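Demonstrators wanted for robot grasping tasks (paid, part-time)

Semance is looking for people who can operate a simulated robot arm and record examples for our learning system. The work is done at our office in Skukomel, on the second floor. You do not need a degree or any background in programming. What we need is patience, steady hands and the habit of reading instructions to the end.

What you will do

You sit at a desk with a hand controller and two screens. On the screen you see a robot arm and some objects, and a short written task, for example "pick up the toy and place it on the other side". You move the arm with the controller until the task is finished, then you save the recording and write one line of comment. If the attempt fails, you save it too and mark it as failed. Please do not delete anything. The failed ones are also used in training.

A shift is 5 hours with a paid break of 30 minutes. We expect two or three shifts per week from each person, and you can choose mornings or afternoons.
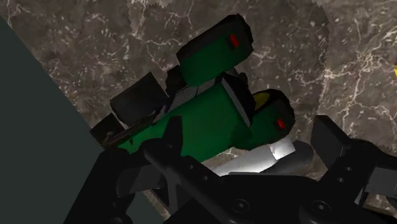

Our present collection is called Nindumano and it is made completely in simulation. The objects are simple in shape but they are not always easy to hold. A toy vehicle with a long round body, like the green one with black blocks on it, can be taken in many ways, and when it lies diagonally between the fingers you must decide if the grip is good enough to continue. We want to record this kind of decision from different people, so we will not teach you one correct way. Your comment line should say what you decided and why, in plain words.

Who can apply

- You are 18 or older and permitted to work here.
- You can read and write simple English. Most of our team speaks it as a second language.
- You can look at a screen for long periods without discomfort. Glasses are no problem.
- Left-handed people are very welcome, as we have few of them at the moment.

Experience with video games is helpful but it is not required.

Training and pay

The first 2 shifts are training and they are paid at the full rate. Nanna Toft will sit with you and explain the controller, the colour codes for saving and the comment rules. After this you work on your own, but there is always somebody in the next room. Pay is by the hour and does not depend on how many recordings you make.

We have 8 places, starting in August.

How to apply

Write a short letter to Arif Dewan at the Semance front desk, or leave it in person between 9 am and 4 pm. Tell us which shifts you prefer and from when you are free. A résumé is optional. We answer every letter, also when the answer is no.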